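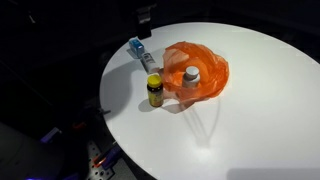

Figure 2. A small box, a plastic bag and pill bottles on a round white table.

3.2 What people keep at home

The diary answers surprised us, and we think they are the richest part of the study! Of the 2571 diaries returned from Zandham and Reltton, 209 listed a medicine that the household could no longer match to any illness. Storage habits varied widely (kitchen shelves, handbags, a drawer by the bed), and containers like those in Figure 2 often shared a space with vitamins. Ông's earlier interviews in Reltton had hinted at this mixing, but diaries let us follow it week by week. Section 3.3 takes up the 11 households that kept writing after May.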